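Bag Library at Bisik Street Hall Opens Again in September

The bag library at the Bisik Street hall is coming back in September, and if you have a drawer or a closet hook or the whole back seat of a car given over to cloth shopping bags (and who doesn't, these days?), the people who run it would be very glad to see you.

For anyone new to the neighborhood, the idea is a simple one. You bring in the cloth bags you no longer use, they get washed and mended and sorted, and then they hang by the door of the Perna grocery next door for any shopper who has walked over without one. Take a bag, carry your potatoes home in it, and bring it back whenever you happen to be passing. There is no card to sign and no deposit to pay, and if you grow fond of the one you picked, well, keep it and drop off another in its place.

Rocío Sotelo started the whole thing with a cardboard box and a handwritten sign, and by the end of last season some 3000 bags had gone out the door. A good many of them even came back! She keeps the tally in a school notebook, and the last line before the summer break reads 1061 returned, with a small star drawn next to it.
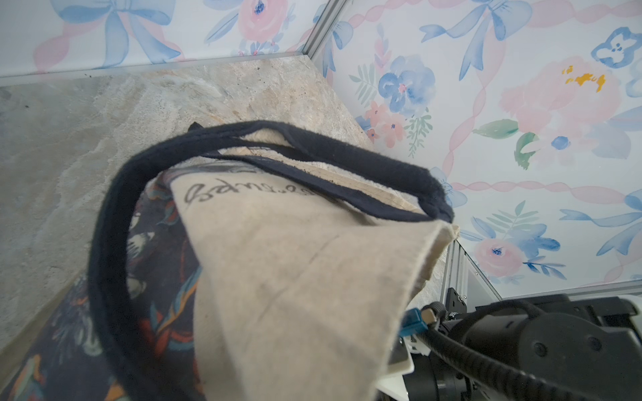
Page last changed: September, 4:40 p.m.

Plain canvas totes with dark handles are always welcome, and so are the bright patterned ones, which tend to be the first to go. Leokadia Pawłowska, who does most of the mending, likes a bag with long straps that will sit on the shoulder over a winter coat. A little fraying along a seam is no trouble at all to her, and neither is a crease or some faded lettering. What she would ask you to leave at home is anything with a plastic lining that has started to peel, as it comes off in the wash and gets into everything else.

"People apologize for the state of them," she told us over a cup of tea at the sorting table. "They say, oh, it's only an old one. But the old ones are soft, and they fold up small, and I would sooner have those."

The group is hoping to gather 300 more bags before the weather turns and the soup and squash season gets going, when everybody seems to buy heavier things. Tuncay Ersoy has put up 12 new hooks at the grocery, low enough for children to reach, and Dario Mazza has offered the use of his washing machines on Illov Lane in the early mornings before his own customers arrive.

Bags can be left at the hall any morning between 9 and noon. Please empty the pockets first, and give them a good shake if they have been to the beach. Anyone who can sew a straight line, or nearly straight, is invited to stay a while and lend a hand. Thread and coffee are provided.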